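Cord and hose handling – progress report for the spring quarter

Hello Musyoka,

You asked for something shorter than last time and with fewer tables, so I've left the tables in the project folder and written this as I'd tell you over coffee. The short version is that the move to the big hall has gone well, the method is holding up better than I feared, and I'd like to talk about the next stage before June.

Where we are with recording

We have 900 usable demonstrations now, against the 200 I had when I last wrote. Most of the jump came from changing how we work. In the old room at Kimaro every take began with the same neat layout, and the policy learned that layout beautifully and very little else (I did warn you I was worried about this!). Now whoever is recording sets the vacuum cleaner down wherever they fancy, drops the cable near it and gets on with the job. We record from the head and from both hand-held grippers together, so each take gives us the wide view of the floor as well as the close view from the fingers.

The head view is what we use to line everything up. The marker cubes have to be readable from above while both hands are reaching down, and on a shiny floor with strip reflections I honestly expected more trouble than we got. We lose the odd take when a sleeve or a shoulder gets in front of a cube, and Toon has written a small check that flags those the same evening.

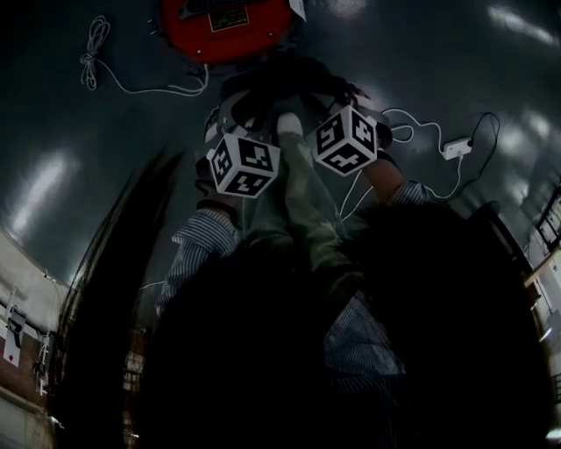 What the method does with it

You'll remember the idea from the proposal: we don't ask the model to track the whole cable. It picks a few points worth grabbing, guesses how the rest will follow, and looks again after each move. Toon Jansen calls it "grab and glance" and I'm afraid the name has stuck.

On the 100 held-out takes it chose a sensible first grab point far more often than the Prellix baseline did, and the gap was widest where the cable was tangled. Hoses are another matter. A hose is stiff and springs back, and the model keeps treating it as a fat cable. I spent a good fortnight on this and the best I can say is that training on the two separately helps a bit, while training on both with a label helps a bit more. I'd like to try a third version before I claim anything in writing.

The other thing I want to mention is the background. The hall is a proper working space, with coats on the rail, bags on the floor and people wandering about at the far end.

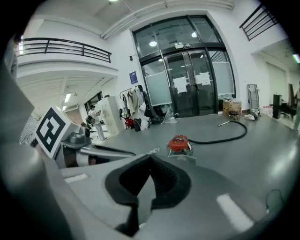
I was tempted at first to crop all of that out, and Toon talked me round. We trained one version on cropped video and one on the full view, and the full-view version coped much better when we tried it on the recordings from Lamora, where the rooms look nothing like ours. It did worse on our own hall by a small margin, which I can live with. The cropped version also got muddled by reflections on the floor, and I haven't worked out why yet.

Money and kit

We're within budget. The gripper finger pads wear faster than I'd planned for, so I've moved a little from travel into spares. Storage is the bigger cost: three video streams per take fill a disk quickly, and Vombridge have offered us a cheaper rate if we commit for 2 years. I'd say yes, but it needs your signature.

What went wrong

Two things. The clocks on the left and right grippers drifted apart during one long Sunday session, and we had to throw most of that day away. We now sync them at the start of every batch – dull, but it works. And I underestimated how long it takes to write the notes for each take. The person recording has to say which bit of cable they meant to pick up, and after a few hours people get vague. I've cut the sessions down to a morning each.

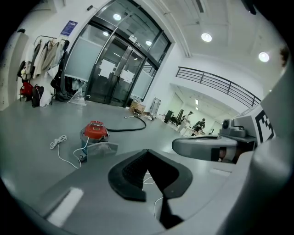 The notes are better already, and I've gone back over the older ones myself where the wording was unclear. I'm perhaps halfway through that and should be done by the time we next speak.

What I'd like from you

A yes or no on the storage deal, please, and a word on whether you'd mind us spending the next quarter mostly on hoses. It would push the two-person recordings back, but I think the hose result is the one people will ask us about. Toon can join a call any morning except when he's recording, and I'm free after three most days.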